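Gripper rules, round two

Quick one this month, deadline was yesterday. The revised good-practice sheet for countertop work is out and it applies to everybody running jobs in the Druraseck kitchens, sim or real. Two pages. Please read both, not just the front.

Main change: start pose. Fingers open and level before any approach, and both tips in the wrist view at the start of the episode. If one tip is missing from the view, stop and reset. Don't nudge it mid-run and hope. We went back through 1,683 logged sim episodes from November and 106 had to be pulled for bad starts. That's a lot of compute for nothing.

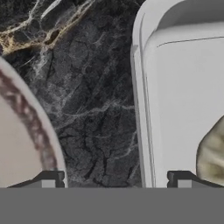

By Jui-lin Tu
Posted Sunday, January 19, 2025 | Filed under: Safe Practice

Wrist view in sim, fingers wide open with dark marble between them, plate on one side and white container on the other. Both tips showing. Start like so and the reviewers will leave you alone.

Second change, clearances. Crockery gets its own keep-out margin now, measured from the outer rim. The old sheet said "from the object" and people were measuring from the center. Same for bins and trays with raised walls: measure from the outside of the wall. The Anallow planner picks up the new margins by itself, the Chien scripts do not, so edit your config by hand until the patch is in.

Soft items. Sponges, cloths, anything that crumples. Log them as "deformable" even when you're only working next to them. Yes, even in simulation. The tag has to match accross sim and hardware or the comparison reports come out wrong.

Stone counters: busy veining has been throwing off edge detection in a few setups. Run the surface check before the first episode of the day and write the result in the log. Plain counters too please, saves arguing.

Still open: speed limit near raised walls. Carus side wants it lower, our side thinks the present number is fine. Will go in the next revison either way.

Old sheets on the lab doors are out of date, take them down if you pass one. Comments to me by the end of the month, short ones get read first.

JT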